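Minico hand gripper goes head to head with the Montoya at Niltby

We finally got our two hand-held grippers onto the same table this week, and I've been itching to write it up! Konrad Brzozowska has been running the trial with me for the Poltum project. 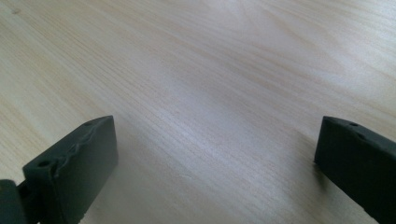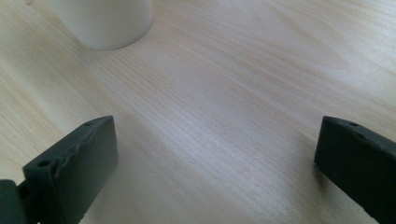
Dark fingers, pale wood, both shots from the gripper's own camera.

So, the numbers. We did 156 picks with each tool, same cups, same operators, and the Minico dropped 8 of them. The Montoya dropped 30 (ouch), mostly on the smooth cups where its fingers are just too narrow. It's a lot lighter on the wrist though, and after a long afternoon I kept reaching for it anyway.

Glare was the other headache, and Elvira Quispe wants to try a lower exposure before we touch the fingers again. Next up is a longer run of 400 picks with the arm doing the work. If you're near Niltby and want a go, drop me a line!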